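Speaker notes, May 5, 2019

Talk: Keeping the Prunmont kitchen cell in shape
Slot: 30 minutes, questions at the end

## Opening

- Say who I am and what I look after: one arm, one counter, one model of both on the Konbridge server.
- Tell them up front that this is a maintenance talk. If they came for grasp planning, Maxence Charpentier has the slot after mine.
- Most of what I cover is done in the rendered kitchen first and then copied to the shop arm in Tindmont.

## Base placement

The base stands on the floor in front of the counter. We moved it twice before we left it alone. In the first layout it was too close, and the shoulder housing went through the front edge of the marble whenever the arm reached left. The physics engine didn't complain, because the counter had no collision shape on that edge. The motion looked fine until we turned the camera.

Steps, slowly:

1. Load the kitchen with the arm removed.
2. Turn on the collision view and look at every edge of the counter, including the corner on the left.
3. Put the base in and run the reach test to the far left and far right.
4. Save the base position to the cell file. Do not save it to the scene file. The scene gets overwritten on every update.

Pause here. Somebody always asks about step 4. The cell file is ours, the scene file comes from the kitchen library, and we lost a base position in September by mixing them up.

## Start pose

- The start pose is high, with the gripper up by the bottom of the cabinets.
- A high start keeps the hand clear of the toaster and whatever is on the counter.
- The price is the cabinet handles. The long one is the problem. If you raise the wrist any more, check it against the doors.
- The elbow is the second thing to check. The hand can be well clear while the elbow is low over an object. Run the pose from the side view too.

## Joint checks

We run the joint sweep after any change to the arm file. Each joint goes out and back 2 times at low speed. The log should show the same numbers both ways. If it doesn't, the usual causes are:

- damping left at the default value after an import
- a joint limit typed in radians where the file wants degrees (the one I see most; look for a 180 where it has no business being)
- the gripper mass missing, so the wrist drifts under gravity

Show the log with the drifting wrist. Give them time to find the bad line.

On the shop arm the sweep is the same, plus a look at the joint covers and the cable at the base. Wipe the covers, don't spray them.

## Resetting the counter

Objects go back to saved positions between runs. The bowl used to creep. After 400 resets it had moved far enough to spoil the comparison with the early runs. The reset was restoring position and leaving the old velocity in place, so it slid a little each time. Zero both.

The toaster is fixed in place in our file. Poulain asked for it to be loose and we said no until the lever has its own collision shape.

## If time runs short

Skip the joint log and go straight to the last slide. Leave it up during questions.

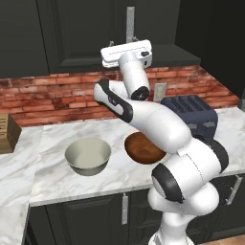 **Marcelle Baudry**
Simulation technician, Prunmont cell

Last slide, for questions: this is the pose to check. The hand is up at the cabinets and empty, and the gray-green bowl sits in the open. Point to the elbow, which passes over the brown object. Then point to the forearm in front of the toaster and ask what they would test before sending the arm down.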